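3.2 Where folding takes place

Participants kept a laundry diary for 5 weeks and were interviewed at home once the diary was finished. The 70 households that completed both parts logged 3,603 separate folding entries, each giving the item, the surface used and whether the item was put away the same day. Diaries were kept on paper, one page per load, and were collected in October.

Before the study we expected the kitchen or dining table to be the main folding surface, as it was in the Paquette survey of shared houses. The diaries did not bear this out. In most households the bed was the first surface named for shirts and trousers, and the table was used mainly for tea towels and napkins. Socks and underwear were often sorted straight from the basket, with no surface at all.

The reasons given were practical. A made bed is wide and close to the drawers, and there is room to leave one folded item while starting the next. Several participants also said that they could judge a fold better against plain bedding, dark clothing most of all. Figure 4 shows a dark garment folded on a white duvet, the pairing mentioned most often in the interviews.
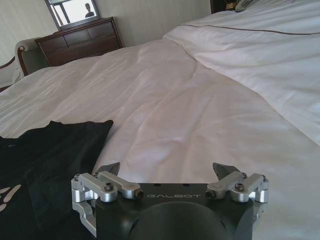 Figure 4. Folded black garment on a bed with a white duvet.

Brittany Kowalchuk said the colour of the cover mattered less to her than how thick it was. On a puffy duvet the sleeves slid out while she was turning the body of the shirt over, so she pulled the duvet back and folded on the sheet. She had tried a board from Jarkell and gone back to the bed within a week.

Her comment matches a pattern in the diaries. Households with a thick duvet more often noted that a shirt had to be refolded - usually at the second fold, when the sleeves are already tucked under. Those who smoothed the cover first, or folded on a sheet or blanket, noted this less often. We did not measure duvet thickness and relied on the participant's own wording, so the comparison should be read with some care.

The bed has one clear drawback. Clothes left on it have to be moved before anyone can sleep, and in smaller homes they tended to go to a chair, where they lost their shape. Kendra Ouellet described shifting the same pile three nights in a row before it reached the drawer. We return to these temporary piles in Section 3.3.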